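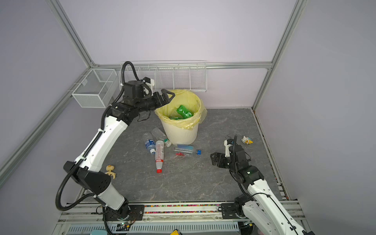

gronine says the bottle demo at the Etwood open day ran two arms off one controller, and I'd like to know whether that is correct. I was standing at the back and couldn't hear the presenter. Specifically: how do they keep the two arms from reaching for the same bottle at the bin? We have an open day of our own in September and want to run a similar sorting task with visitors watching.

Posted 06/09/2026

najjar_t
Two controllers, one scheduler. The presenter covered this in the second session. Each arm has its own zone on the floor, and the area over the bin is a shared zone with a lock. An arm requests the lock before it moves in and releases it once its gripper is clear. If the lock isn't granted within 9 seconds, the arm goes back to its wait position. Speed was capped at 30 percent for the public sessions.

drornport
Just run one arm. Less to go wrong.

etw_bench
The lock is fine but check your cable slack before you set the wait position. Ours was too high and the conduit pulled at the wrist on nearly every return. Also use empty bottles with the caps on. Uncapped ones collapse when the gripper closes.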